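Trap (plumbing)

A trap is a shaped section of waste pipe, or a fitting attached to it, that holds back a small amount of water after a sink, basin, bath, shower or floor drain has emptied. The water forms a seal between the room and the drainage system and keeps sewer gas, odors and insects from entering the building. Every fixture that discharges into a sanitary drain is normally required to have one, either built into the fixture or fitted directly below its outlet. Toilets have a trap molded into the bowl and do not take a separate one.

Principle

A trap works by geometry alone. Waste water enters at the inlet, falls to the lowest part of the trap, and must rise again before it can leave. When the flow stops, the water below the level of the outlet stays behind. The depth of the seal is measured vertically from the crown weir, the point at which water spills into the outlet arm, to the top of the dip, the highest point on the inside of the lower bend. The total volume of water held has little bearing on how well the seal resists pressure. A wide trap with a shallow seal fails more easily than a narrow one with a deep seal.

Seal depth is set by local plumbing codes. A seal that is too shallow is lost quickly by evaporation or by small changes of air pressure in the pipe. A seal that is too deep slows the flow and encourages solids to settle in the lower bend.

Types

P-trap. The P-trap has a U-shaped lower bend followed by a horizontal arm that runs into the wall. It is the usual pattern for sinks and basins in new work. The arm is given a slight fall toward the drain and connects to a vented branch. Most P-traps for exposed use are made in two parts joined by slip nuts, so that the lower bend can be turned to meet a wall pipe that does not line up with the fixture outlet.

S-trap. In an S-trap the outlet turns down again after the crown and passes through the floor. The vertical leg fills readily during a strong discharge and can draw the seal out with it. Many codes no longer allow S-traps in new construction, though large numbers remain in older houses. Replacement usually means adding a vent or rerouting the outlet to the wall.

Bottle trap. A bottle trap consists of a vertical cup with a dip tube or an internal baffle. It takes up less space than a P-trap and is often chosen for wall-hung basins, where the pipework is in view. The cup unscrews for cleaning. Grease and food waste tend to collect in it, so it is poorly suited to kitchen sinks, and some codes do not accept it at all.

Drum trap. The drum trap is a cylinder, commonly of lead, brass or cast iron, set in the floor beside a bath. It resists siphonage well because of the volume of water it holds but does not scour itself clean. It is now found almost entirely in older buildings.

Running trap. A running trap is placed in a horizontal pipe at some distance from the fixture. It has been used where several floor drains share one branch, or at the point where a building drain leaves the property.

Waterless trap. A waterless or membrane trap replaces the water seal with a flexible sleeve that opens under flow and closes when the flow ends. It cannot be siphoned and does not dry out, but hair or grit caught in the lips of the sleeve will hold it partly open. Acceptance varies from one jurisdiction to another.

Materials

Early traps were made by hand from sheet or drawn lead, which a plumber could bend on site. Brass tube, usually plated with chromium, took over for exposed work. Most concealed traps are now injection-molded in polypropylene, PVC or ABS. Plastic traps are light and do not corrode, but they soften under repeated discharge of very hot water, and the slip nuts can be cross-threaded if forced.
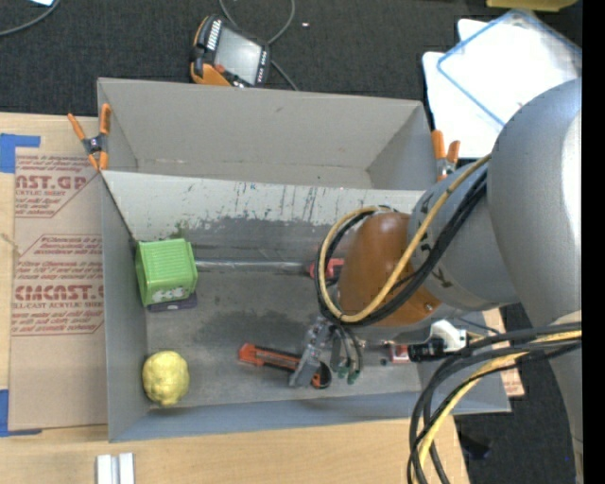 Washers are either flat or tapered. A tapered washer is placed with its narrow side facing the joint and is compressed by the nut. Hand tightening is generally enough for plastic; tools are used on brass, with a cloth or strap to protect the plating. Thread sealing tape is not needed on slip joints, as the seal is made by the washer and the threads only supply the pressure.

Loss of seal

A trap that no longer holds its full depth of water may fail without any visible leak. The recognized causes are as follows.

Self-siphonage occurs when the discharge from a fixture fills the outlet pipe completely and the moving plug of water lowers the pressure behind it. The seal is pulled over the weir at the end of the discharge, often with a gurgling sound. Basins are most at risk, as their rounded bowls supply little trailing water to refill the trap. Long or steep outlet pipes make the effect worse.

Induced siphonage has the same result but is caused by another fixture. Water passing down a shared stack or branch draws air from the connected pipes and takes the seal with it.

Back pressure is the reverse case. Air compressed at the foot of a stack pushes up through the trap, and water may be seen to rise or bubble in the fixture.

Evaporation affects traps that are seldom used, such as those in guest bathrooms and floor drains. The rate depends on room temperature, humidity and the movement of air over the outlet. Pouring water into the fixture restores the seal.

Capillary action takes place when a thread of hair, lint or string hangs over the weir and slowly carries water out of the trap. Wind passing over the top of a vent can also set the water rocking until part of it spills over, an effect sometimes called wavering out.

Venting

The standard protection against siphonage and back pressure is a vent pipe joined to the drain near the trap and carried to the open air. The vent keeps the pressure on the outlet side of the seal close to that in the room. Codes limit the length of the trap arm between weir and vent according to pipe diameter.

Where a vent through the roof is impractical, an air admittance valve may be allowed. The valve opens to admit air when pressure in the pipe falls and closes by gravity when it recovers. It gives no relief from back pressure and must remain accessible for replacement.

Testing

Laboratory tests of trap performance measure the depth of seal left after a set series of discharges. In the bench series published by Fitriani Teoh and Teguh Chong at the Grerkelik works, a total of 3937 discharges were run through P-traps and bottle traps on unvented outlet pipes. The traps were supplied by two makers, Prandar and Jokum. Seal loss was recorded after each discharge, and the trap was topped up before the next. The authors divided the results into nine groups by pipe slope and found the greatest spread of readings in the steepest group. They also noted that roughly 20 percent of the bottle trap readings had to be repeated – in most cases because the dip tube had not seated fully after cleaning.

A later set of runs at Chin used 10 traps taken from occupied houses. Deposits on the inside of the bend reduced the bore and in several cases raised the amount of seal retained, at the cost of a slower discharge. The sample was too small to support any general rule, and the authors gave no figures for individual traps.

Maintenance

A blocked trap is cleared first with a plunger, the overflow of the basin being covered to hold the pressure. If this fails, the trap is opened over a bucket, either at a cleanout plug in the lower bend or by releasing both slip nuts. The bend is washed out with a bottle brush and the washers are checked for splits or flattening. Old washers that have taken a set seldom seal again and should be replaced.

Chemical drain cleaners are effective against hair and grease but can damage plated brass and remain in the trap if the blockage does not clear. The person opening the trap afterward should assume that it contains the cleaner.

In unheated buildings the water in a trap can freeze and split the bend. Before winter closure the traps are either drained, with the outlets plugged against sewer gas, or filled with a nontoxic antifreeze approved for plumbing use.

See also: Air admittance valve; Drain-waste-vent system; Floor drain; Grease interceptor; Trap primer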